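Notebook > Web tools > Plugin work

Monday, July 4, 2022 – posted by the plugin desk

Filed under: WordPress, bulk editing, things to fix before release

Back on Vuketti this morning. The bulk excerpt tool works on small sites, but the Loden staging copy has 2657 posts and the job stops partway through every time. Last week I blamed the host's time limit. I raised the limit and it stopped in the same place, so it isn't that.

First thing I did was turn on the debug log and run the job with all the other plugins off. It finished. Then I turned them back on one at a time. The one that breaks it is Clillora, the slider plugin, which hooks into save_post and rebuilds its own cache on each save. One rebuild is fast enough that you'd never notice it. When we save posts in a loop it runs again for every post, and memory climbs until PHP gives up. The last post written before the stop was number 1294 in the queue, three runs in a row.

Options I looked at:

1. Remove the Clillora hook while our job runs and put it back after. Works, but then we are keeping a list of other people's plugins to switch off, and I don't want to own that.

2. Write the excerpt straight to the database and skip save_post. Fast. Also skips revisions, and the Roussel people asked for revisions by name, so no.

3. Smaller batches, with each batch as its own request. Slower but clean. Memory starts fresh each time.

Went with the third. Batch size is now a setting, default 12. I tried 14 as well and it was fine on staging, but I'd like to leave some room for cheap hosting.
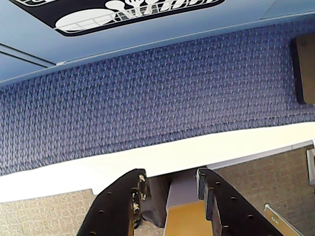

The settings screen needed a new field for the batch size, and while I was in there I looked at the icons again. We have six tabs and two of them use nearly the same gear. The sign with the dish rack on it is a good model for what I want: white lines on black, plates and utensils standing in a wire basket, and no word needed to know what it means. Our "Find and replace" icon is two arrows and a magnifying glass and at small sizes it turns to mush. I redrew it with only the arrows. "Schedule" can keep the clock. The tab labels stay next to the icons in any case, since screen reader users need them and so do I.

Changes to the batch code, so I don't have to work it out again in a month:

The job now saves its position after each batch in a single option row, vk_job_state. It holds the last post ID finished, the filter used, and the user who started it. If the browser tab is closed, the job picks up from that row the next time the tool page is opened. It does not run on its own in the background. I thought about using WP-Cron for that, but cron only fires on page visits and a quiet staging site can sit for hours.

Sorting is by post ID and not by date. The old code sorted by modified date, and saving a post changes the modified date, so the order shifted under the job while it ran. I think this is why we had the March report about some posts being done twice and others not at all. I could never reproduce it then. I made a small test for it now and the old code fails it.

Full run on the Loden copy with Clillora on: finished, all 2657 posts, no errors in the log. Checked a handful by hand from the start, the middle and the end. Revisions are there.

Still wrong:

– The progress bar jumps to full when the last batch starts, not when it ends. Cosmetic, but people will close the tab.

– Excerpts with a shortcode in them get the shortcode printed as plain text. Need to strip it before trimming, not after.

– If two admins start a job at the same time the second one overwrites the state row. Needs a lock. A transient with a short life should do it.

– The cancel button leaves the state row behind, so the page offers to resume a job you just canceled.

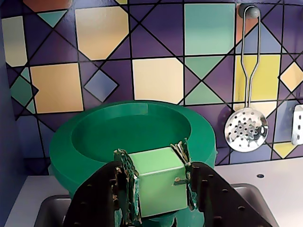 Green cube held between the two black fingers of the gripper.

Did the lock after lunch. It is a transient keyed to the site, and it gets renewed at the start of every batch. If a batch dies the lock runs out by itself and the next person can resume. The message on screen says who holds it. On multisite each subsite gets its own lock, which I tested with two subsites and two browsers.

Cancel button fixed as well, one line. The shortcode thing is not done. strip_shortcodes only knows the ones that are registered, so text left over from a plugin that was removed years ago still comes through. Roussel has a lot of those. A regex would catch them but it would also catch anything an author put in square brackets on purpose, such as [sic]. Might make it a checkbox, off by default.

Branch is batch-rewrite, pushed, not merged. The readme still describes the old time limit setting, and the translation file needs the new field strings. Someone other than me should run it on a site with a big media library before it goes anywhere, and write down the memory use at the start and end of a batch.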